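Paper table covering

A paper table covering is a layer of paper placed over a tabletop to protect it, to give it an even colour, or to provide a surface that can be written on and thrown away. The term takes in single sheets laid edge to edge as well as paper drawn from a roll. Coverings of this kind are used in schools, libraries, workshops, community halls, studios and homes. They differ from a paper tablecloth, which is usually embossed or printed and hangs over the sides of the table, and from a desk blotter, which covers only the area in front of the person sitting down.

In Canadian usage the same thing may be called table paper, bench paper or craft paper. "Bench paper" is also applied to absorbent laboratory sheeting with a plastic backing, and catalogues do not always separate the two.

Materials

The cheapest coverings are made from ordinary office paper. Letter-size or tabloid sheets are laid in rows and fixed at the seams or at the outer edge. Office paper is smooth, bright and easy to replace, and one spoiled sheet can be lifted out without disturbing the rest. It is thin, however, and a strong table colour may show through a single layer.

Newsprint is softer and greyer. It takes up spilled water quickly and tears when wet. Blank newsprint is sold in pads and on end rolls, the short lengths left over from printing. Printed newspaper serves for painting and gluing, although the ink can rub off onto light-coloured work.

Kraft paper is brown, strong across the grain and slow to wrinkle. It is the usual choice for woodworking benches and for long tables where a single length is preferred. White kraft, which is bleached on one or both sides, costs more and is used where the work has to be seen against a pale background.

Butcher paper and drawing cartridge fall between these. Waxed and coated papers resist grease and glue but slide easily and do not take tape well.

Paper is described by its weight in grams per square metre. Office sheet is generally sold at 75, and cartridge and light card run up to 300. Above that, the material is stiff enough to be treated as a board or mat, and it is placed on a table without fixing.

Sheets and rolls

A sheet covering is built up from several pieces. They may meet edge to edge, in which case the joints form a grid, or overlap slightly. An overlap stops crumbs and small parts from working down to the table, but it leaves a low step that can catch a pencil or the foot of a light object. Edge-to-edge laying avoids the step and needs more care, as any sheet set a little off square pushes the next one out of line. The outer border of such a covering is often irregular for that reason.
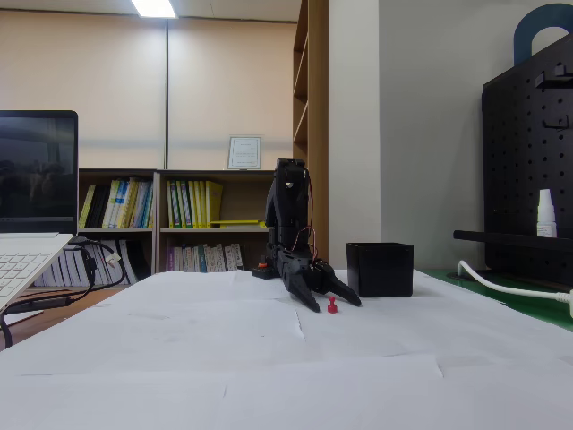

White paper on a tabletop, showing creases, overlapping seams and a faint fold line across the middle.

A roll covering is a single piece, cut to the length of the table with an allowance at each end. Paper that has been tightly rolled keeps its curl and has to be weighted, taped or turned curl side down. Paper that has been stored folded keeps its fold lines instead. Neither mark comes out completely under hand pressure. A warm iron with no steam will flatten most uncoated papers, though the sheet may shrink slightly across one direction.

Fixing

Masking tape is the common fixing for sheet coverings. It is applied across the seams or along the outside edge and can be removed from most varnished, laminated and painted surfaces if it is not left on too long. Clear office tape is less visible and harder to take off. Double-sided tape gives a clean surface with no tape on top, and is used where objects are to be slid about or where tape would show in a photograph.

Bulldog clips and tablecloth clamps hold roll paper at the edge of the table. They take up space at the edge and can be knocked by people sitting down. On wooden benches that are already marked, drawing pins or staples are sometimes used at the corners.

On a table that stands near an open window or a heating vent, loose sheets are often held only by the things placed on them. Books, boxes and trays serve the purpose, but the paper tends to creep when they are moved.

Uses

The most frequent reason for covering a table is protection. Paper keeps ink, paint, adhesive and fine scratches off the surface, and in shared rooms it lets a table return quickly to another use. Libraries and school resource rooms, where the furniture is used for reading on one day and for making things on the next, commonly keep a supply with the art or office materials.

The second reason is visibility. Small items such as beads, screws, pegs, buttons and push pins are hard to find on a patterned or dark tabletop, and a plain white ground gives them a clear outline. Watch repairers, model makers and people who sort stamps or seeds work over white paper or card for the same reason. A dark open box or dish is often kept on the paper to receive the pieces, as it can be picked out at a glance. 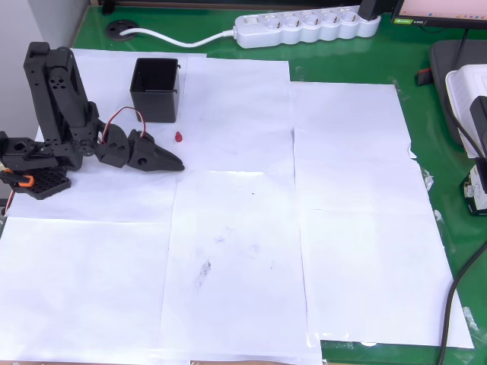

Contrast depends on the colour of the items as well as on the paper. Red, black and blue objects stand out well on white, while clear plastic, aluminum and pale wood do not, and for these a grey or green ground is preferred. Some workshops keep two colours of paper and change over according to the job. Gloss is avoided, since reflections from ceiling lights can hide the edges of small parts. Ordinary uncoated paper scatters the light and is suitable without treatment.

A third use is marking out. The position of objects can be traced in pencil, a grid can be ruled, and notes can be written next to the work. In fitting and assembly, parts are sometimes set down on the paper in the order in which they were removed, with a number beside each. The sheet can be kept afterwards as a record.

Restaurants and community suppers use white paper on tables for drawing and for quick clearing. At children's events it is customary in many places to put out crayons with the paper.

Limitations

Paper gives little protection against heat, and it should not be used beneath soldering irons, hot glue guns or candles. It does not stop a knife. Where cutting is to be done, a cutting mat is put over the paper or takes its place.

Liquids pass through an uncoated sheet within a short time. Water trapped below the paper can raise a white bloom on some varnishes, and wet coloured paper may stain the table beneath. A sheet of plastic under the paper prevents this but makes the covering more likely to slip.

A covering also becomes uneven with use. Leaning on the table works creases into the paper, particularly near the front edge, and a crease once formed tends to return in the same place. For tasks that need a truly flat surface, a melamine board or a stretched sheet on a drawing board is more reliable.

Commercial products

Several suppliers sell pre-cut paper for tables. The Lunora range consists of white sheets with a light adhesive strip on two sides, sold in packs of 30. Curnura makes a perforated roll that tears off at set lengths to suit folding tables. The stationer Ó Súilleabháin supplies unbleached and white kraft in pads, glued along one short side so that the top sheet can be peeled away. Soliritz, which began with a dispenser mounted under the end of a bench, added a refill in recycled newsprint in October 2024. The dispenser accepts rolls with a core 17 millimetres across and requires an adapter for larger cores.

Plain office paper and kraft from a hardware store remain in wider use than any of these.

Reuse and disposal

A clean covering can be rolled up and used again, usually with the worn side down. Sheets from a grid are often sorted, with marked ones set aside for rough work and unmarked ones returned to the pile. Clean paper is accepted in most municipal recycling. Tape should be removed where the local program asks for it. Paper soiled with food may go to compost if it is uncoated, and paper carrying oil paint, solvent or resin is treated as garbage or as hazardous waste, depending on the material.

See also

Blotting paper
Butcher paper
Cutting mat
Desk pad
Kraft paper
Tablecloth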